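Clombridge height-adjustable desk, review after one year of home office

Written 14 July 2026

I bought the Clombridge desk last August, when my company gave up half of its office and told us to arrange ourselves at home. Before that I worked at the kitchen table for a long time, and my back was not happy with it. I want to write down how the desk is after a year, because most of the reviews I read before buying were written in the first week, when everything is still new and the person is still proud of having assembled it.

First the delivery. The desk comes in two boxes, one with the top and one with the frame. The frame box is very heavy. The driver from the shop in Andham left both of them at the street door, and I live on the third floor without an elevator. In the order it was written "delivery to home", which I understood differently. If you live high up, ask before you pay.

Assembly took me one long evening. The manual has only drawings, and in step 12 the drawing shows the crossbar the wrong way round. I put it as in the drawing, the screws did not reach, and I had to take apart two steps. Later I found on the shop's page a corrected manual, but in the box was the old one. The hex key in the bag is soft, the corners were round before I finished the second leg. Use your own if you have one. All the screws were there, and there were a few extra.

The motor. There are two, one in each leg, and they go up at a calm speed. The sound is a low hum, my neighbor downstairs says she does not hear it. In winter, when the room was cold in the morning, it made a small knock at the start of the movement. I wrote to support about this. They answered after 5 days and asked me to do the reset, where you hold the down button until the desk goes to the lowest position and gives a small jump. After this the knock was gone for some weeks, then it came back, then spring came and I forgot it. I will see next winter.

There are four memory buttons. I use two of them, one for sitting and one for standing. I would like to have a lock against children, because my nephew visited and played elevator with my monitor for half an afternoon. The more expensive Gamer version has a lock, and also colored lights, which I do not need. It is strange to me that the lock comes only together with the lights.

How stable is it? When I sit, it is like a normal desk. When I stand, I am 21 centimeters taller than my sister, so we have very different opinions. At her height the desk is firm. At mine the monitor moves a little when I type strongly – it does not disturb my reading, but I see it in the corner of my eye during video calls. I put the monitor on a simple stand instead of an arm and it became better. With the arm every movement was larger.

I compared before buying with the desk from Zamfir, which a colleague has. The Zamfir is cheaper and the legs are thinner, and its control box hangs down so that it touches the knee. It does have a better tray for cables, wide and made of metal. Clombridge gives you a net that you fasten with hooks, and the net hangs after some months like an old hammock. I replaced it with a metal basket from the hardware store, fastened with four short screws. Please measure the screws first. If they are too long you will have a surprise on the top side.

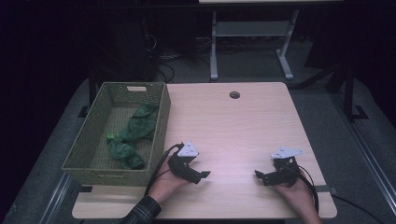

The surface I cannot complain about. I drink a lot of tea and I am not careful with the cup, and there are no rings. Near the front, where my watch touches, the finish became a little shiny in one year. The rounded corners are good for a small room, I have hit my hip on them many times and it never left a bruise. For cleaning I use a damp cloth and nothing more. The manual warns against products with alcohol, and I followed this.

One thing about cables I would decide differently today. You can order the top with the cable hole or without it, and the price is the same. Take it with. But it is small, and the plug of my monitor passes only if I pull out everything else first and start with the biggest one. Two laptop chargers, the monitor and a lamp are the maximum for me. The rest goes over the back edge.

About standing itself. In the first month I stood half of the day and had pain in my feet. Now I stand for the calls and in the hour after lunch, when I would be sleepy otherwise, and I bought a thick mat. On a good day I also walk 4,000 steps during calls, which is possible because the desk made me buy a headset without wire. My back is better, but I also began to swim in the same season, so I cannot say which of the two did it.

Good: quiet motors, strong surface, memory buttons that remember also after a power cut.
Not so good: old manual in the box, the cable net, no lock in the basic version, moves a little at full height.

I would buy it again for a person of normal height. If you are very tall, try to see it extended in a shop before, the one in Andham has it on the upper floor next to the chairs. The warranty is for the frame and the motors, the top is excluded after the first year, so in my case it ends next month.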